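The Second Ending

The parcel came on a morning when Cyprian Michalski had no students. He signed for it, put it on the lid of the piano, and made coffee before he opened it.

Inside was the score he had been waiting for, a photocopy from the library in Draltcombe. The original was in bad shape and could not be lent. It was a sonata in one movement by a woman who had taught harmony at the Jalivby conservatory and published almost nothing. The catalog gave her as Taipe, with no first name and no dates. The sonata had 270 bars.

He had played it once before, forty years earlier, from a handwritten copy that belonged to his teacher. The copy had gone to his teacher's daughter with the rest of the music, and then to a dealer, and after that he had lost track of it. What he remembered was the opening, a slow tune in the left hand under repeated chords, and the last page, where the tune came back very softly and stopped on a chord that did not belong to the key. He had thought about that chord a good deal over the years. When he tuned the piano he sometimes played it to see how it sounded.

He sat down and read through the first page without playing. Then he played it. The chords were thicker than he remembered, and the tune was lower. His right hand tired quickly. He marked two fingerings in pencil and went on.

By noon he had reached the middle section, which he did not remember at all. It was in a fast three, with big leaps, and it was plainly written by somebody with larger hands than his. He played it at half speed. The neighbor on the other side of the wall turned her radio down, as she usually did when he practiced, and he never knew whether she was listening or just giving up on the radio.
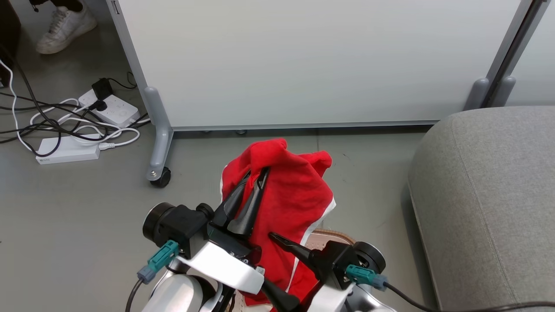 Red garment with white trim, held up over a concrete floor.

He stopped for lunch. He ate bread and cheese standing at the window and looked at the roofs. Then he went back to the piano and turned to the last page, which he had been saving.

The chord was not there.

The tune came back, softly, as it should. The left hand went down by steps. In the last bar, where he expected the strange chord, there was a plain one in the home key, held for two bars with a pause over it. He turned the sheet over, but the back was blank. He counted the bars from the double line and they came out right. Nothing was missing.

He called the library. A young man answered and asked for the number of the item. Cyprian read it off the slip, 3708, and waited while the young man went to look. It took a long time. There was a door, then footsteps, then the door again.

"It's one manuscript," the young man said. "Ink, in one hand, as far as I can tell. The last page is the same paper as the others."

"Is there anything crossed out?"

"No. It's very clean."

"Anything pasted over?"

"No. I'm holding it up to the light now. There's nothing under it."

Cyprian thanked him and hung up. He went back to the keyboard and played the last page with the plain chord. It was a good ending. It closed the piece properly, and anyone hearing it would know to clap. Then he played it with the chord he remembered, and sat with his hands on the keys until the sound was gone.

His teacher had been a careful man who wrote out all his own copies with a steel pen. He had also liked to fix things. He had rewritten a cadenza for one pupil and shortened a set of variations for another, and he never said so unless he was asked. Cyprian had not known to ask. He had been nineteen, and had taken the page as it was given to him.

Poramik, who ran the concert series at the town hall, telephoned at four. She wanted the program by the end of the day for the printer. The recital was on 26 July 2024, and she had already sold most of the front rows.

"The sonata," she said. "Are you playing it or not?"

"I'm playing it."

"And how long is it?"

He told her. She asked how to spell the composer's name, and he spelled it. She asked if there was anything to add under the title, an arranger or an editor, because people had complained the last time one was left out.

He looked at the photocopy. He had his pencil in his hand and had already written the four notes very small in the margin next to the last bar.

"Can I call you back in an hour?" he said.

She said he could have until five. He put the phone down, moved the lamp closer to the music, and started again from the beginning.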